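## Vorführung am Greifarbeitsplatz: Ablauf für Besuchergruppen

Stand: 8. Februar 2026

1. Die Gruppe meldet sich am Empfang Karthorpe an und wird in Halle 2 geführt.
2. Vor Beginn ist das Programm »Nordin« zu laden und der Not-Halt zu prüfen.
3. Der Greifer nimmt das in Folie verpackte Produkt am unteren Ende auf und hält es aufrecht vor der weißen Schale.
4. Fragen werden bei stehendem Arm beantwortet. Erst danach wird die Vorführung fortgesetzt.

Anmeldungen für März nimmt Weruda unter der Durchwahl 269 entgegen.
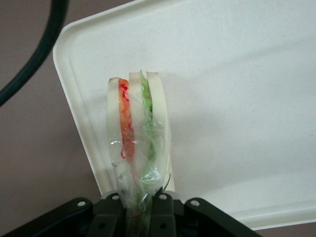
Illorwood merkt an, Schritt 2 solle abgeschlossen sein, bevor die Gruppe die Halle betritt.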